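Is the Hurnier folding kit worth it for a small alterations shop?

Asked in Home & Shop Automation

Hi all! I run a little alterations and wash-and-fold place, and I've been trying out the Hurnier two-arm kit on loan from Nullska since January. It's 800 dollars to keep, plus 40 a month for the Pai software. I've got it sorting and folding on a wooden table, mostly darks and grays with a bit of light blue.
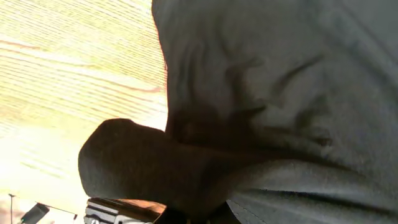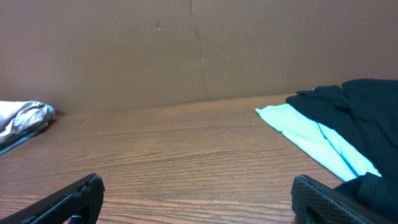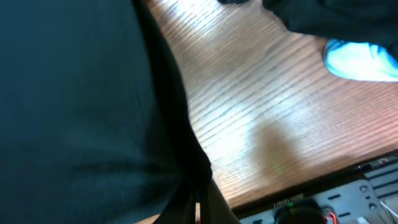 Would you keep it, or wait for something better?

2 answers

Atwood wrote that the monthly fee deserves a harder look than the purchase price, and that Nullska will waive it for the first year if you ask before the loan ends (do it by email, so you have it in writing!). We kept ours and I'm glad we did, though thick sweatshirts took a lot of patience and I still do the fitted sheets myself. Ask about spare fingertips too. A set cost me 60 and the grip pads do wear down.

Second answer:
I'd wait. I saw a used one go for 425 last month. No idea if the software license transfers though.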